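Prusamville quiere que sus huéspedes doblen mejor los pantalones

La residencia estrena una guía para ordenar la ropa sobre la cama y promete más sitio en los cuartos. Las cuentas del folleto no terminan de salir.

11 de junio de 2025

La residencia Prusamville ha empezado a repartir entre sus huéspedes una guía de doblado de ropa que, según su portada, permite «recuperar el cuarto sin mover un mueble». El documento lo firma Tallavero, una pequeña consultora de orden doméstico, y tendrá continuidad en septiembre, cuando la residencia decida si lo incorpora a las normas de convivencia. Hasta entonces seguirlo es voluntario, aunque el texto está redactado con un tono que invita a pensar otra cosa.

La guía ocupa 66 páginas. Conviene detenerse en la cifra, porque se trata de doblar pantalones, camisetas y calcetines, tareas que la mayoría de los residentes venía resolviendo con mejor o peor fortuna antes de que llegara el folleto. De esas páginas, las primeras están dedicadas a lo que Tallavero llama «la cama como mesa de trabajo». Después vienen los pliegues, los montones, el orden de los montones y un apartado sobre qué hacer con la ropa que ni está limpia ni está sucia, que es con diferencia el más útil y también el más breve.

El método, bautizado como Sosis, parte de una idea razonable. En un cuarto pequeño la única superficie amplia es la cama, de modo que la ropa se extiende allí, se dobla allí y sale de allí ya repartida. Hay que retirar primero la manta, dejar la estera o la sábana lo más lisa posible y trabajar las prendas de mayor a menor. El pantalón va primero. Se estira entero, se lleva una pernera sobre la otra, se mete hacia dentro el pico del tiro y se pliega en 3 partes, empezando por los bajos. Hasta ahí, poco que objetar, salvo que es el modo en que se doblan los pantalones en casi todas las tiendas de ropa y en buena parte de las casas.

Lo discutible empieza con las promesas. El folleto asegura que Sosis reduce en un 60 por ciento el espacio que ocupa la ropa en un cuarto compartido. No dice respecto a qué. Si se compara con una montaña de prendas echadas en una silla, el porcentaje puede ser hasta modesto. Si se compara con una balda en la que alguien ya doblaba las cosas por la mitad, cuesta creerlo. Tampoco se indica cuánta ropa se midió, en qué cuartos ni con qué estantes, y una nota al pie remite a «la experiencia acumulada por el equipo», fórmula que sirve para casi cualquier afirmación.

Preguntada por este periódico, la consultora respondió por escrito que el dato «es orientativo y depende de los hábitos de partida». La portada, en cambio, lo imprime sin matices y en un cuerpo bastante mayor que el del título. La residencia, por su parte, se limitó a señalar que la guía «ha sido bien recibida» y que recogerá opiniones durante el verano. No aclaró cómo, y en la última página del folleto no figura ni una dirección ni un buzón al que enviarlas.

Está además la cuestión del dinero. Prusamville ha pagado 700 euros por la redacción y la maquetación, una cantidad que no arruina a nadie pero que varios residentes habrían preferido ver convertida en perchas, en ganchos de pared o en un par de cajones con ruedas para meter bajo las camas. La petición de más sitio de guardado lleva tiempo sobre la mesa y la guía la despacha en una frase: «antes de añadir un mueble, revise sus pliegues». Quien comparte cuarto y guarda el abrigo de invierno en una maleta puede tomarse el consejo con cierta frialdad.

También hay una propuesta comercial detrás, discreta pero presente. En el capítulo de accesorios se recomiendan las cajas de tela Owino, que caben justo en el hueco calculado por el método y que, casualidad o no, son las únicas para las que se dan medidas. Un residente puede doblar su ropa al modo Sosis y guardarla en una caja de zapatos, pero tendrá que averiguar por su cuenta cuántas prendas le entran. Tallavero sostiene que no cobra por la mención. Habría bastado con ofrecer una tabla general para que la pregunta no se planteara.

En la práctica, el procedimiento tropieza con lo que suele haber encima de una cama. La guía dibuja un rectángulo despejado, con una sola prenda en el centro y las esquinas libres. Los cuartos tienen almohadas, mantas, bolsas, la colada anterior y la que está por venir. Cada cosa que hay que apartar necesita a su vez un lugar, y ese lugar, en una habitación estrecha, acaba siendo otra parte de la misma cama. El folleto no contempla esa segunda vuelta.

Ropa oscura y un pantalón vaquero, en uno de los cuartos.

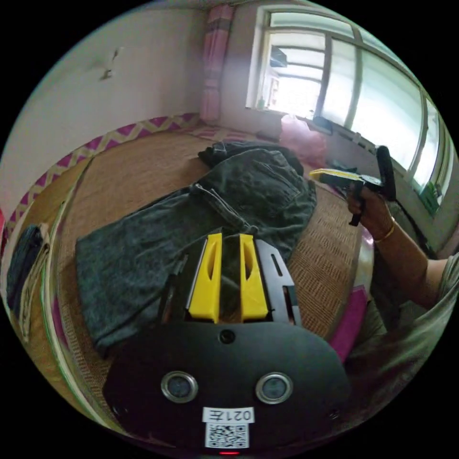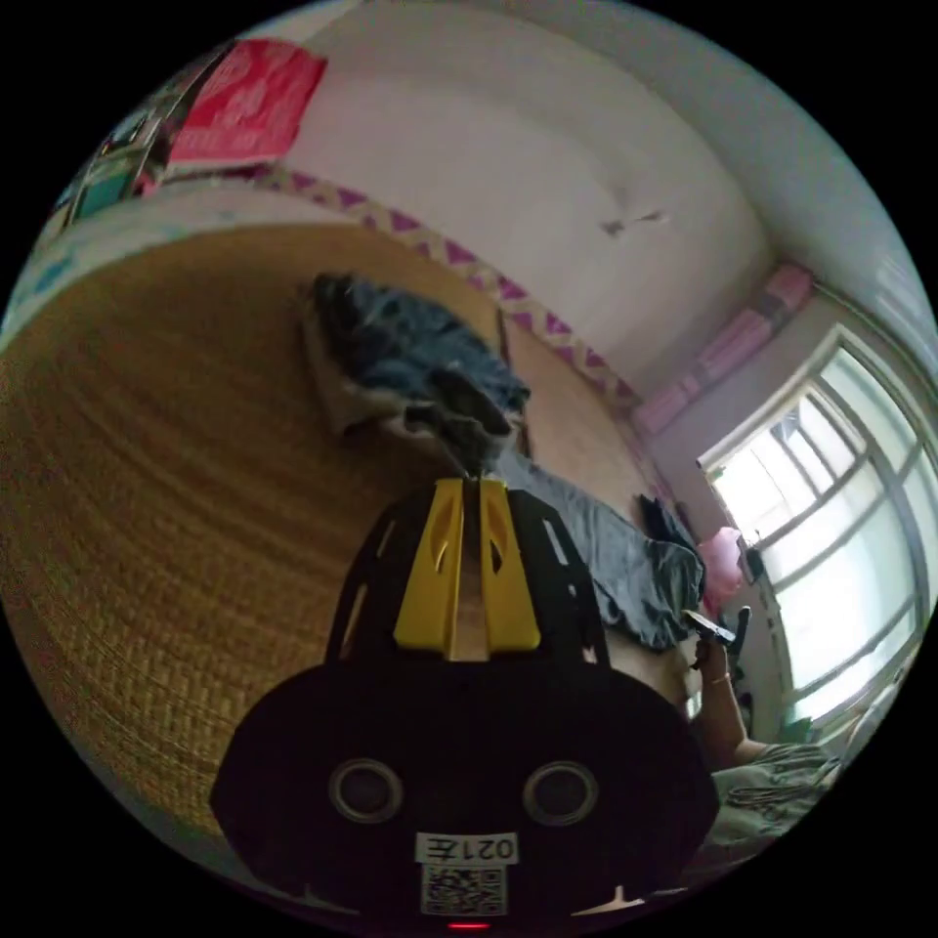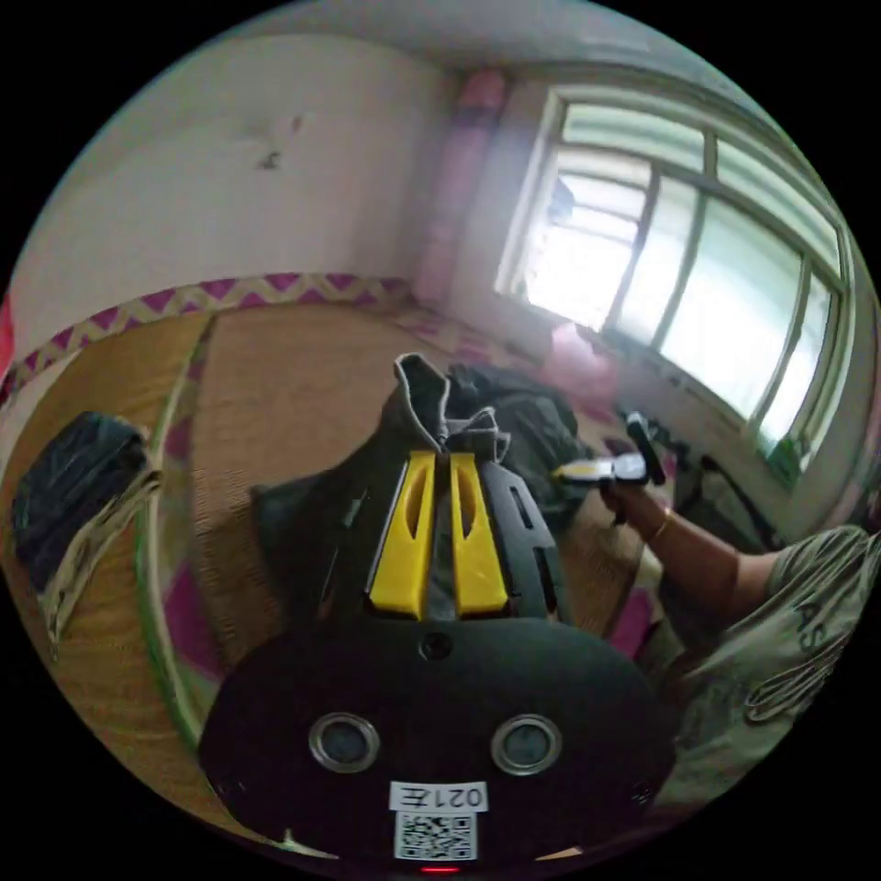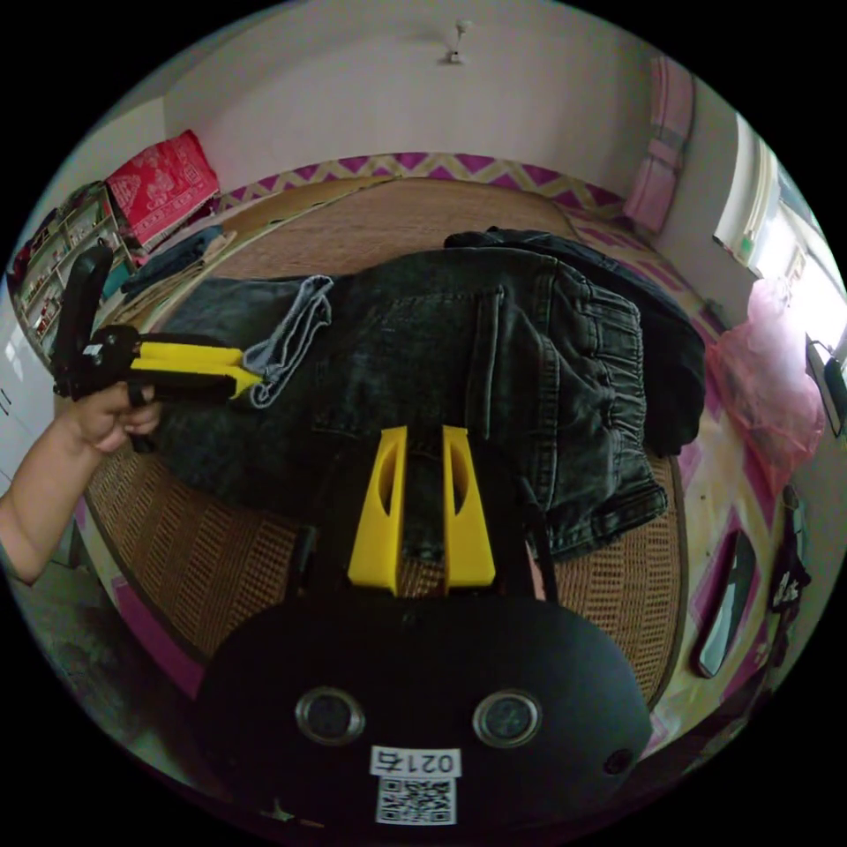

El apartado de prendas pequeñas es donde el método pierde más pie. Sosis exige terminar el pantalón antes de tocar cualquier otra cosa y reserva los calcetines para el final, emparejados y en fila. Suena ordenado sobre el papel. En una cama de verdad las cosas se mezclan, y basta con mirar la última fotografía, donde un calcetín gris azulado cae sobre los vaqueros todavía extendidos y una prenda negra se amontona detrás, metida en parte bajo ellos. Según la página correspondiente, habría que apartarlo todo y volver a empezar por la cintura. Un par de manos sensatas doblaría primero lo que tuviera más cerca.

Algo parecido ocurre con la insistencia en alisar. El texto pide pasar la palma por cada pernera, del tiro al bajo, dos veces, y repetir después de cada pliegue. La tela vaquera aguanta bien ese trato y agradece quizá la primera pasada, pero la segunda parece puesta ahí para dar cuerpo al párrafo. Con las cinturillas elásticas, que nunca quedan planas del todo, la guía recomienda «paciencia y presión suave». No explica qué hacer cuando al soltarlas vuelven a fruncirse, y eso lo sabe cualquiera que haya intentado apilar más de un pantalón de ese tipo sin que se venza la torre.

Hay que reconocerle al folleto algunos aciertos. Aconseja vaciar los bolsillos antes de doblar, colocar las prendas oscuras separadas de las claras para encontrarlas luego con poca luz y no levantar montones más altos que un palmo. También propone dejar junto a la ventana lo que necesite airearse, en lugar de devolverlo a la balda con el resto. Son indicaciones sencillas que caben en media cuartilla, y de hecho la residencia ha preparado una versión de una sola hoja para colgar en los pasillos. Los residentes consultados por este periódico dicen haber leído la hoja. De la guía completa, la mayoría había hojeado los dibujos.

Entre quienes la han probado hay opiniones para todos los gustos. A unos les ha servido para dedicar un rato fijo a la ropa, cosa que antes iban dejando. Otros volvieron a su costumbre a los pocos días, cansados de consultar en qué página venía cada prenda. Una residente resumió su experiencia diciendo que los pantalones le quedan más rectos y que el armario le sigue sin cerrar.

Prusamville no ha previsto medir los cuartos antes y después, de modo que en septiembre la decisión se tomará con las impresiones que haya podido reunir y con el porcentaje de la portada, que seguirá siendo el que aporta la propia consultora. La dirección tampoco descarta encargar una segunda entrega, dedicada a las sábanas bajeras. La guía puede recogerse en la entrada de la residencia, en papel, y los ejemplares no están numerados ni hay que devolverlos.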